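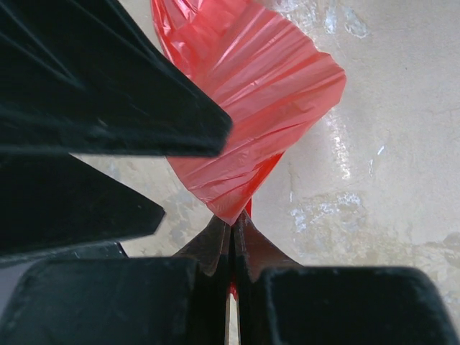 Hi again, Velimir Delić here, reopening my ticket on the red Likgate sheets, the 18 inch ones in the 300 pack. I know it got closed as "customer will try storing flat" and I did try storing them flat, so please don't close it again just yet! The sheets still crease the second you pick them up by one end, and the creases stay. The pleats fan out from the pinch, and the color goes all uneven with them, milky pink on the high parts and a much deeper red down in the folds. I wouldn't mind if it were going over a lamp or something, but I'm wrapping soap and candle baskets for the November fair and people want to see what they're buying.

**What I ordered:** Likgate red, one pack of 300. I've bought the clear from Rundorberg plenty of times (got through a box of 2,000 last year) and never had a complaint about it.

**What happens:** I slide a sheet off the stack, gather it at the bottom to start the basket, and it grabs onto itself. Then when I open it back out it has a memory. The clear ones relax if you leave them on the table while you tie the ribbon. The red ones sit there looking like I pulled them out of a coat pocket.

**Tried so far**

1. Stored flat under a big cutting board overnight, like the first reply said. They come off the stack nice and smooth, I'll give you that. Then I pick one up and we're back where we started.
2. Hair dryer on low, from pretty far away. Helped a little in the middle. The edge curled up and I had to trim it, so now that sheet is too small for anything except the baby baskets.
3. Hair dryer on high. Don't do this. Melted a hole, smelled awful, wife opened every window in the house.
4. Damp cloth on the table first so the sheet would cling and lie flat. It clings great! Then it won't come off, and I put in a whole new set of creases peeling it up.
5. Dryer sheet wiped over both sides, which my sister swears by. This is the best one so far. Less grabby, definitely easier to handle, but now the film smells like laundry and I sell scented candles, so you see the problem.
6. Two layers together. Looks richer and hides some of the pleats, but it eats up my pack twice as fast and it's really too dark to see through.

**Reply I got from Kevin Escobar, pasted so it's all in one place:**

> Thanks for the extra detail. The red is a thinner film than the clear, so it will hold a fold more easily. Could you tell me whether it came rolled or in a flat sleeve, and whether the room is heated? Cold film is stiffer and marks worse.

OK so, flat sleeve, taped shut, and the sleeve looked fine to me. As for the room, it's the back half of my garage and no, it isn't heated, so you might be on to something there. I took 16 sheets into the kitchen after breakfast and left them on top of the fridge until lunch.

**Update, early afternoon:** better! They're not perfect, but the ones off the fridge are softer and I can smooth most of the pleats out with the side of my hand. The sharp ones near where I gather it are still there, only they end up under the bow anyway. I got four baskets done and I'd put three of them out for sale. The fourth I had gathered too tight before I remembered to slow down, so I'm keeping that one for practice.

I also tried holding the sheet by two corners and draping it over the basket from above, then gathering at the top. That's slower for me, I've always worked from the bottom up, but there's a lot less crumpling because I'm not bunching it in my fist the whole way around.

**Still want to know**

- Is there a thicker red? Your site shows Norix in green and gold and I can't find a red anywhere.
- If there isn't, can I swap the unopened part of my order for clear? I'd just use red ribbon and call it done.
- Why does the label say "wrinkle resistant"? Resistant compared to what?

I'll keep the rest of the pack indoors for now. Leave the ticket open until I hear about the Norix, please, and email is better than calling, I never hear the phone out in the garage.

Velimir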